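4.2 Retrieving cloths from an open paper bag

The second task asks the arm to take soft items out of a paper bag, one at a time, and release them outside it. We chose a bag for two reasons. Its walls give way when touched, so a policy that leans on contact with a rigid edge gets no help from them. Its floor is also nearly the same color across the whole surface, and folds in the paper can look like the edge of a thin object. Both problems showed up in earlier trials with the Erau policy, which was trained only on open trays.

Each bag is opened by hand, the rim is rolled outward, and the paper is fixed to the white surface with black tape. We do not smooth the floor of the bag. Creases and flaps are left as they fall, and they change from one bag to the next. A yellow microfiber cloth and a smaller red cloth are then dropped in from above the rim. If they land touching, the drop is repeated.

Observations come from two kinds of camera. A fixed camera covers the workspace and sees the arm together with the bag. A second, small camera is mounted at the gripper and sees the floor of the bag between the fingers. The policy receives both streams, resized to the same resolution, plus joint positions. Figure 3 gives two fixed-camera views and one gripper-camera view.
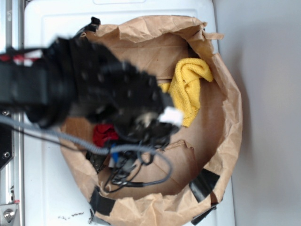
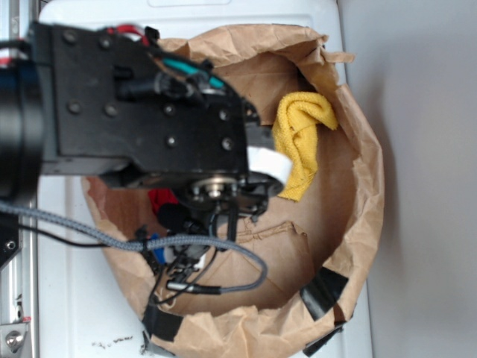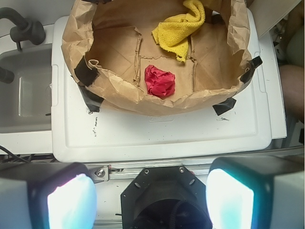 Figure 3. The bag retrieval task. First and second: fixed camera, with the gripper over the bag and its white finger pad close to the yellow cloth. Third: gripper camera, with the yellow and red cloths both inside the bag.

Reading time: 4 min

The two viewpoints fail in different ways. In the fixed view, the arm and its cables cover much of the bag once the gripper is over it. The red cloth suffers most from this. In the first two views of Figure 3 it is partly hidden by the gripper hardware, while in the third it lies in plain sight below the yellow one. The gripper camera has the opposite weakness. It shows the cloths well from a distance, but when the fingers are close to the paper a single cloth can fill most of the view, and the rim is lost. Without the rim the policy has little to tell it how far it is from the wall.

We collected 200 demonstrations by teleoperation. Two operators shared the work, and each used the same start pose. An episode begins with the arm clear of the rim and ends when the second cloth has been released. Episodes in which the tape came loose were thrown out and recorded again with a new bag. We did not remove episodes in which the operator missed a grasp and tried again, because these are the only examples of recovery in the data.

The baseline, Dreltommont, predicts a single action from the latest pair of images. Our method, Triltutov, adds a short memory of past gripper views and predicts a chunk of actions. The memory is kept small on purpose. In early runs with a longer one, the policy went back to the spot where a cloth had been seen before, even after the cloth had been taken out.

Both policies were trained on the same episodes and tested on bags that did not appear in training. The main difference was in the order of retrieval. Triltutov usually took the yellow cloth first and then went straight to the red one. Dreltommont often stopped above the bag after the first release, with the red cloth covered by the arm in the fixed view, and drifted until the trial timed out. Some 11 trials, across both policies, ended with the fingers closing on a fold of paper. We count these as failures even when a cloth was picked up later.

Removing the gripper camera hurt both methods. Removing the fixed camera hurt Triltutov less during the grasp but more during the approach, where it tended to come down too close to the rim. Trial-by-trial outcomes, coded by Liên Ông from the recorded video, are listed in the appendix, along with the rules used for partial grasps.

4.3 Changing the bag

We next repeated the test with the rim left unrolled, so that the paper stood taller and the gripper had to enter more steeply. Neither policy was retrained.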